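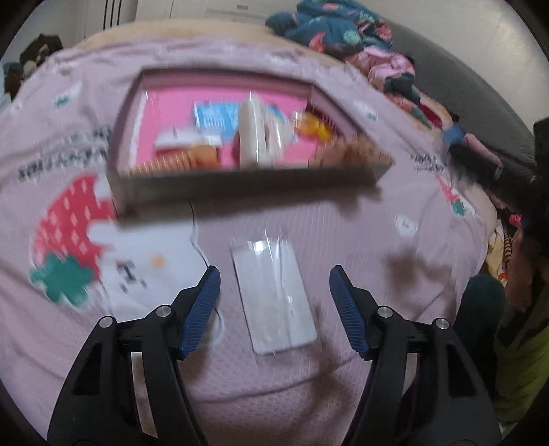 Folding sheets with Myung-ja Kang

I got to Trerow a little after nine in the morning and Myung-ja Kang was already up a ladder, swearing softly at a pillowcase. She runs the guesthouse with her cousin Seul-gi Koo, and I'd come to ask her about bed linen, which I know sounds like the dullest morning ever. Reader, I stayed until three!

"People think it's all thread count," she told me once she was back on the floor and we had coffee. "I've slept on 600 and I've slept on stuff from the market, and the market stuff was nicer. It had been washed for years by somebody's grandmother."

She buys most of her sheets secondhand now. The best haul she ever had came out of a hotel called the Ernotar, up the coast, when it closed one November. She and Seul-gi drove up with cash and an empty van and came home with 388 pieces, all for the grand price of 948 dollars. (I wrote that down twice. My own last duvet cover was not cheap.)

"Half of it was fitted sheets for beds we don't own," Seul-gi called from the hallway. "She leaves that part out."

I asked about color, because every guesthouse I've stayed in lately is white on white on white. Myung-ja made a face. "White is for people with bleach and staff. I like a print. You spill your tea on a print, you go on with your day."

Then we got to the folding. I can't fold a fitted sheet and I told her so, and she walked me through it at the kitchen table - hands in the corners, flip one over the other, lay it flat, pretend it's a rectangle until it is one. Mine looked like a dumpling. She put it in the closet with the others anyway, and I was weirdly touched.

She dries everything outside from spring on, even when it's a bit gray out. "The dryer eats elastic. I used to replace them every year, and then I stopped using it in summer and they just kept going."

And ironing?

"Pillowcases only. Your face is on it. Your feet don't care."

Before I left I asked what she'd tell someone buying their first decent set. She thought about it while she matched up the last of the pillowcases. "Buy one, wash it three times, then sleep on it for a week. If you still like it, go back and get the second."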